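Leson: jornada de demostración del simulador de cocina

Fui a la jornada abierta de Leson en marzo, con la intención de decidir si su simulador sirve para nuestras clases en Aquino. Trabajan con un brazo Franka Emika virtual, delante de una encimera de mármol llena de cosas: pan, vino, cubiertos, un plato octogonal.
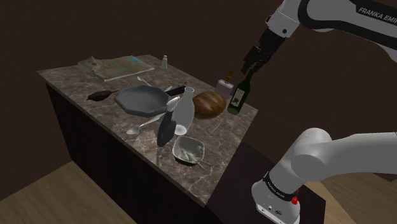 La presentación la hizo Maribeth Catacutan, que habla despacio y contesta todo, también las preguntas torpes (la mía fue sobre las licencias). El paquete básico cuesta 782 euros por puesto y trae 1,338 objetos. Me pareció correcto el precio -- el de Nastetti es más alto y no permite cambiar los muebles.

Lo mejor, para mí, es poder mirar la encimera desde arriba, con el brazo blanco entrando en la vista. Se entiende en seguida qué objetos quedan cerca de la pinza y cuáles no.

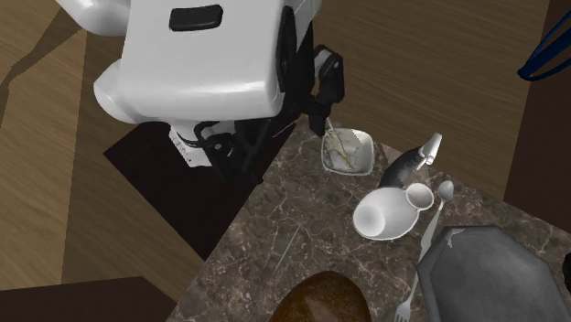

Número 2

Lo que menos me gustó fue el menú, que está solamente en inglés y tiene letras muy pequeñas. También eché de menos un manual impreso. Las vetas del mármol, en cambio, están muy bien hechas, y la corteza del pan con sus cortes es mejor que en Prurkevis.
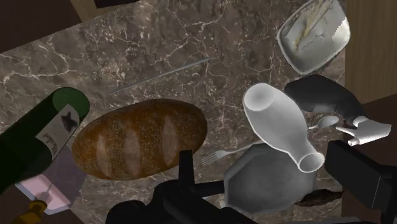
Pregunté si se puede guardar una colocación propia de los objetos y me dijeron que sí, hasta 3,000 por cuenta. Para una escuela es suficiente. Le pongo cuatro estrellas de cinco y voy a pedir la versión de prueba para dos puestos.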